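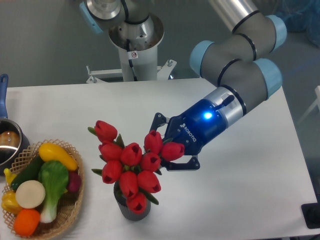 *Tischarbeitsplatz von Preva mit Tulpenstrauß, Gemüsekorb und geöffnetem Zweifingergreifer*

**Preva** ist ein studentisches Robotikprojekt mit angeschlossenem Wettbewerb an der Hochschule Vumach. Gegenstand ist die Handhabung von Haushaltsobjekten auf einer Tischfläche durch Roboterarme. Das Projekt wird vom Studierendenverein Tevum organisiert und kann seit dem 1. August 2023 als Wahlpflichtmodul in den Studiengängen Mechatronik und Angewandte Informatik angerechnet werden. Der Name ist eine Kurzform des internen Arbeitstitels »Praktische Evaluation von Armrobotern«.

## Geschichte

Preva ging aus einer Arbeitsgemeinschaft hervor, die zunächst außerhalb des Lehrplans bestand und sich mit der Ansteuerung einzelner Gelenkantriebe befasste. Die ersten Versuche fanden an selbst gebauten Armen mit geringer Traglast statt. Wiederholgenauigkeit und Steifigkeit dieser Aufbauten reichten für einfache Stapelaufgaben aus, für das Greifen unregelmäßig geformter Gegenstände dagegen nicht. Mit dem Wechsel auf Industriearme verlagerte sich der Schwerpunkt von der Konstruktion zur Greifplanung und Bildauswertung.

Die Umstellung wurde durch Mittel der Bensaid-Stiftung ermöglicht, die außerdem die Einrichtung des Laborraums im Untergeschoss des Maschinenbaugebäudes übernahm. Im Gegenzug verpflichtete sich der Verein, Quelltexte und Versuchsprotokolle nach Abschluss jedes Durchgangs hochschulöffentlich abzulegen. Die Ablage wird von Tevum gepflegt und umfasst 547 protokollierte Durchläufe.

## Organisation

Ein Durchgang dauert ein Semester und ist auf 16 Teilnehmende begrenzt, die in Gruppen zu je vier Personen arbeiten. Voraussetzung sind bestandene Prüfungen in Technischer Mechanik oder in Programmierung sowie die Teilnahme an der Sicherheitsunterweisung. Innerhalb der Gruppen werden die Bereiche Bewegungsplanung, Wahrnehmung, Greiferansteuerung und Protokoll getrennt vergeben. Ein Tausch der Zuständigkeiten ist bis zur Zwischenabnahme möglich.

Die Prüfungsleistung besteht aus einem schriftlichen Bericht und der Teilnahme am Abschlusswettbewerb. Die Platzierung geht nicht in die Note ein. Bewertet werden die Nachvollziehbarkeit der Versuchsplanung, die Qualität des Quelltextes und die Auswertung fehlgeschlagener Griffe.

## Aufbau

Der Arbeitsplatz besteht aus einem weißen Tisch, an dessen hinterer Kante die Roboterbasis auf einer zylindrischen Säule steht. Die Arme sind hängend in den Arbeitsraum geführt, sodass Objekte überwiegend von oben oder schräg von der Seite angefahren werden. Am Handgelenk sitzt ein Zweifingergreifer mit gelenkig gelagerten Fingern; am Arbeitsplatz wird ein Modell der Marke Robotiq eingesetzt.

Die Steuerung läuft auf einem separaten Rechner. Bahnplanung und Kollisionsprüfung beruhen auf einer von Tevum gepflegten Programmbibliothek, die von den Gruppen erweitert, in ihren Sicherheitsfunktionen aber nicht verändert werden darf. Die Greifkraft wird für jede Objektklasse in einer Konfigurationsdatei begrenzt. Änderungen an dieser Datei sind im Protokoll zu vermerken.

## Objektsatz

Die verwendeten Gegenstände sind in drei Klassen eingeteilt. Zur Klasse A gehören formstabile Behälter mit Griff oder Stiel, etwa Kochtöpfe. Klasse B umfasst Kunstgemüse, das in einem Korb dicht beieinanderliegt und sich teilweise gegenseitig verdeckt. In Klasse C fallen zusammengesetzte Objekte, deren Umriss nicht mit der tragfähigen Kontur übereinstimmt.

Die Vase mit Blumen ist das Referenzobjekt der Klasse C. Blüten und Blätter ragen über den Gefäßrand hinaus und verdecken aus erhöhter Blickrichtung einen Teil der Vase. Eine Greifplanung, die allein den Gesamtumriss auswertet, legt die Finger häufig an den Blüten statt am Gefäß an. Die Aufgabenbeschreibung verlangt daher eine getrennte Erkennung von Gefäß und Inhalt. Bei Kunstgemüse liegt die Schwierigkeit in der Vereinzelung: Gurke, Kürbis und Blattgemüse unterscheiden sich in Form und Lage so stark, dass eine einheitliche Anfahrrichtung selten zum Ziel führt.

## Versuchsablauf 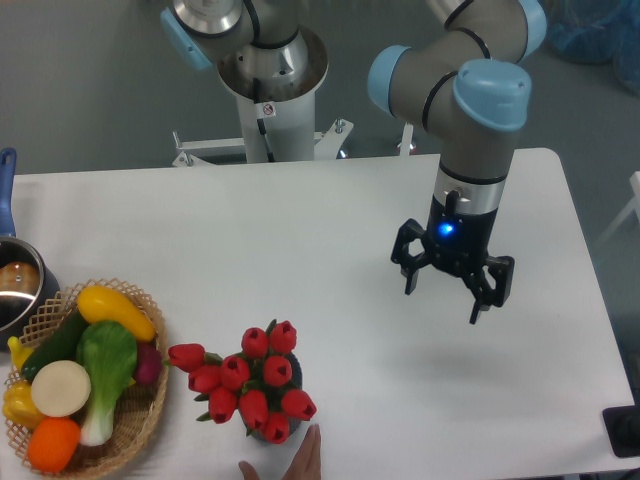 Der Versuchsablauf ist in Einrichten, Anfahren, Greifen und Ablegen gegliedert. Während des Einrichtens werden die Objekte von Hand auf der Tischfläche positioniert; die Bewegungsfreigabe ist in dieser Phase gesperrt. Als Wartestellung gilt eine Armhaltung mit geöffnetem Greifer über einem freien Tischbereich, wie sie rechts neben Korb und Vase zu sehen ist. Aus dieser Stellung kann der Arm jedes Objekt anfahren, ohne zuvor ein anderes zu überqueren. Nach dem Einrichten bestätigt die für das Protokoll zuständige Person die Anordnung und gibt die Bewegung frei.

Für die Lösung einer Aufgabe stehen 30 Minuten zur Verfügung. Ein Griff gilt als ausgeführt, wenn das Objekt vollständig von der Tischfläche abgehoben wurde. Kippt ein Objekt beim Ablegen um, wird der Versuch als Fehlversuch gewertet, unabhängig davon, ob der Zielbereich erreicht wurde. Ein manueller Abbruch ist jederzeit zulässig und führt zu keinem Punktabzug — die verstrichene Zeit wird jedoch nicht zurückgesetzt.

## Wettbewerb

Der Abschlusswettbewerb findet jeweils im Dezember statt. Die Gruppen bearbeiten nacheinander dieselbe Objektanordnung, die vor Beginn ausgelost wird. Je Aufgabe werden höchstens 20 Punkte vergeben. Sie verteilen sich auf Erkennung, Griff und Ablage, wobei die Ablage am stärksten gewichtet ist. Bei Punktgleichheit entscheidet die kürzere Gesamtzeit.

Fernsteuerung ist im Wertungslauf ausgeschlossen. In der Übungsphase dürfen Bewegungen dagegen manuell vorgegeben und aufgezeichnet werden. Ob auf diese Weise gewonnene Bahnen unverändert im Wettbewerb abgespielt werden dürfen, war zwischen den Gruppen umstritten. Nach geltender Fassung der Regeln ist dies nur gestattet, wenn die Zielposition zur Laufzeit aus der Bildauswertung übernommen wird.

## Kritik und Weiterentwicklung

In den Abschlussberichten wurde mehrfach bemängelt, dass der Objektsatz der Klasse B ausschließlich aus künstlichem Gemüse besteht und Ergebnisse nur eingeschränkt auf Lebensmittel übertragbar sind. Tevum verweist auf die bessere Vergleichbarkeit zwischen den Durchgängen. Ein Zusatzmodul zur zweiarmigen Handhabung, bei dem ein Arm das Gefäß fixiert und der andere einzelne Gegenstände entnimmt, befindet sich in Vorbereitung.

## Siehe auch

- Greifplanung
- Mobile Manipulation
- Servicerobotik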